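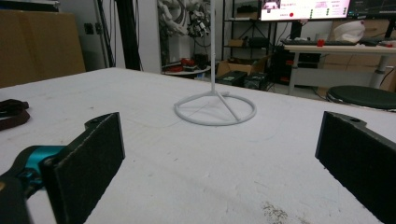 Bench notes, May, entry 5

White table, 09:40. Stand with the ring base and three spokes placed near the middle of the top, nothing mounted on the rod yet. Ring sits flat. Checked by pressing on the rim at each spoke and between spokes; no rock that I can feel.

Rod is long for the base. Pushed it at hand height and it comes back with a slow sway. Tried the Morna clamp with a 100 g mass low on the rod: fine. Same mass near the top: the ring lifts on the side opposite, in the gap between two spokes. With the arm of the clamp lined up over a spoke it stays down. Mark the spoke with tape before anything heavier goes on.

Table top is scuffed but usable. Grey-brown debris still to be brushed off near the front edge. Dry brush first, then a damp cloth. No solvent until Thibault has found the data sheet for the coating.

To do:
Move the big cardboard behind the table to flat storage.
Order 2 spare set screws from Lemieux.
Ask Itzel if the 2000 mm rod is meant for this base or the wider one.

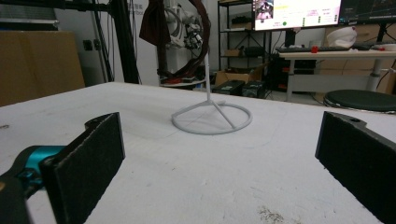

Solange Riviere

Added 14:15. Base left where it was so the sway test can be repeated from the same spot. Hard hat is on the desk by the keyboard, please hang it up if it's yours. Black shelving behind has no labels I trust; I'll go through the lower tiers with Nerea and write the contents on the boxes. Colour code to follow the Vidow sheet. Clamp is back in the drawer with its key.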